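From: Kanokwan Kamolrat
To: small-arms list
Date: 4 October 2018
Subject: Re: [small-arms] Fingers closing off-centre after a swap

Luangrath wrote:
> Has anyone else had the left finger arrive before the right one
> after changing the tips? Ours shoves every part sideways before it
> grips. I've homed the gripper until I'm sick of the noise and it
> makes no difference. Before I take the whole wrist apart I'd love
> to hear that it's something daft.
>
> Also, what are people using as a test part? We've been on the same
> steel dowel since July and I don't trust it any more.

Oh, I know this one! We had exactly the same thing on the Hernmont cell and it was something daft, so there's hope for you yet.

Take both fingers off and look at the seat where they bolt on, not at the tips. On ours there was a curl of swarf under the left one, thin as a hair, and by the time you get out to the end of the finger that's plenty. Wipe both seats with a dry cloth, put the fingers back with the screws only nipped up, then close the gripper gently on a flat shim and tighten while it's holding. Go side to side a bit at a time, as you would with a wheel. I used to tighten first and close afterwards, and I could chase that error all afternoon.

THEN home it. If you home before the fingers are settled you just save the mistake (ask me how I know).

After that I set the closing force right down. Our controller counts in its own units and came from Jurkden set to 400, so I start at 200 and creep up until a part stops slipping. We ended up at 272 for plastic and it's been lovely, with far fewer marks on the finger faces too. Your numbers will be different if you've got the older drive, but the creeping-up bit still works.

As for test parts: toy bricks! I can't recommend them enough. The sides are flat and parallel, so if one finger touches early the brick turns and you see it straight away, where a round dowel just rolls along and hides it. Lay them at all sorts of angles with a few close together, because getting a finger down beside a neighbour shows up a bent tip quicker than any gauge I own. I do it on a patterned cloth as well, which makes it much easier to see on the wrist camera whether a brick has crept. Plain white was hopeless for that.

One thing I haven't cracked is the wrist cable. Ours tugs a little at the far end of the turn, and I've moved the clip twice. Pukis had a neat way of looping it, I think, in a message on here ages ago, but I can't find it in the archive. If anybody kept a copy please send it over!

Do write back with what you find under that left finger.

Kanokwan

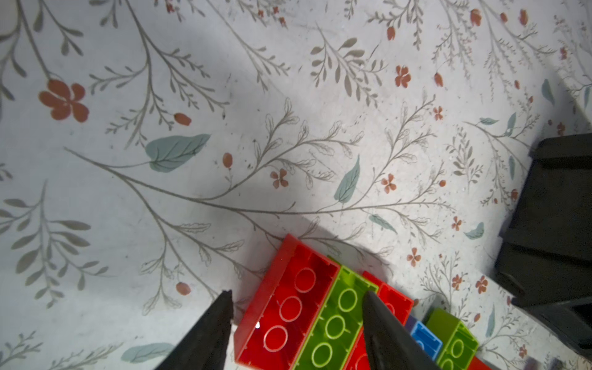 Wrist camera, fingers down among the bricks on the flowery surface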